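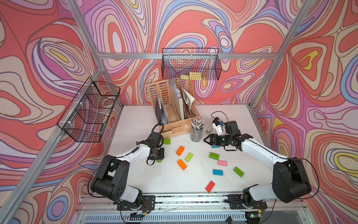
Renddale is a tabletop cell with two arms that we built in a shared workshop, and this is the notes file that goes with its recordings. The job in every recording is the same: colored wooden blocks start out scattered on a table and the arms bring them together into a shape. The table is white, and the blocks are in solid colors, red, orange, pink, green and blue among them, so they separate well from the surface. The walls are harder. We covered three of them in swirly paper that has coral red and blue in it too, so a color threshold that works on the tabletop will fall apart as soon as you let it look at the walls. Mask to the table first.

Last updated July 26, 2022.

What is in the release

300 episodes, numbered from 000 to 299
7 target layouts, one text file for each
A calibration folder with the camera and arm offsets
The parts list and cut list for the enclosure
A small playback script

Each episode folder holds video from the fixed camera and from the wrist camera, joint positions for both arms, gripper openings, and a notes.txt that is often blank. When notes.txt has something in it, read it before you use the episode. It will say things like "left arm restarted" or "block knocked off table, put back by hand."

Project names

Renddale is the cell as a whole. Jornport is the control program that runs on the workshop computer. Nutsugah is the recorder. Jodberg was the first version of the enclosure, made from scrap lumber, and it only matters now because some file headers still say jodberg. Treat jodberg and renddale headers as the same thing. No data from the old enclosure is included.

The build

The frame is silver aluminum extrusion. We cut the bars on the workshop miter saw with a non-ferrous blade and squared them with corner brackets. It took two tries to get the back rail level. If you copy the design, put the table in before you tighten the back posts. Doing it the other way means taking one post off again.

Both arms bolt to black mounting plates, and the plates bolt to a metal rail along the front edge of the table. Keep the bolts snug but leave the final torque until after calibration. The groove in the rail collects dirt and small screws. Vacuum it before you move a plate, or the plate will sit crooked and the offsets will be wrong by a few millimeters.

The cables need slack. Leave a full loop at the gripper and check it with the wrist turned to both limits. Our first loop on the right arm was too short and pulled its connector out in the middle of a session. Those episodes were thrown out and are not part of the count.

The two mesh baskets are held to the enclosure and can stay where they are during recording. The one on the left wall is on white zip ties. We tried hooks, and the basket rattled whenever the left arm stopped hard.

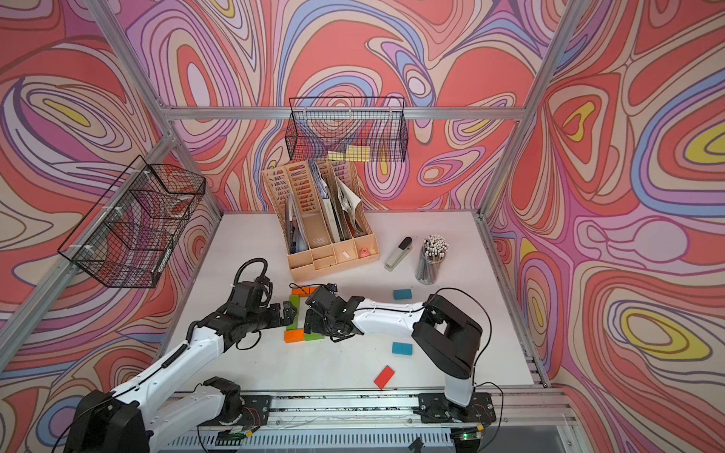
Both grippers over the orange and green blocks, left arm reaching down to the upright green one.

The desk things at the back

The peach organizer, the pencil cup and the stapler stay on the table for all episodes. They are background and are never a target. Their contents change between sessions. We did not try to hold them fixed, so do not use the organizer as an alignment reference. Use the front rail.

Block positions

Starting positions were set by hand. There is no random seed. Whoever was running the session moved the blocks into the middle of the table and tried to leave some space between them. Blocks may start partly hidden under a gripper. The layout files list the blocks that belong to the finished shape, by color and rough angle. Blocks that are not in the layout file can be anywhere and should be ignored.

Running the playback script

Install the packages in requirements.txt, then:

python play.py --episode 014
python play.py --episode 014 --wrist
python play.py --episode 014 --joints-only

The script expects the episode folders to sit next to it. To point it somewhere else, set RENDDALE_DATA to the full path. Playback is slow on the first run while it builds the frame index.

Known problems

In 27 episodes the wrist video starts late. The joint log is fine. These are listed in late_wrist.txt, and the playback script pads the gap with black frames.

Joint angles are in degrees in the logs and radians in the calibration folder. We know. Changing it now would break the loader.

The light on the right gripper shows up as a small green spot. A loose green filter will pick it up as a very small block. Set a minimum area.

The longest episode is 2,930 frames. If you are padding to a fixed length, drop that one or you will waste a lot of memory.

Layout 5 was changed partway through. Episodes before the change are tagged 5a and the rest are 5b. The two differ only in the angle of one orange block.

Not included

There is no audio. There are no force readings, as the grippers we used do not report them. The control code is kept in the Jornport repository and has its own README.

Changes

Second release: fixed the frame index for episodes with dropped frames, added late_wrist.txt, split layout 5.
First release: October, partial set, fixed camera only.

License

Data and drawings may be used and changed for any purpose with credit to the Renddale project. The scripts are under the MIT license. Please report bad episodes through the issue tracker and give the episode number and the frame where it goes wrong.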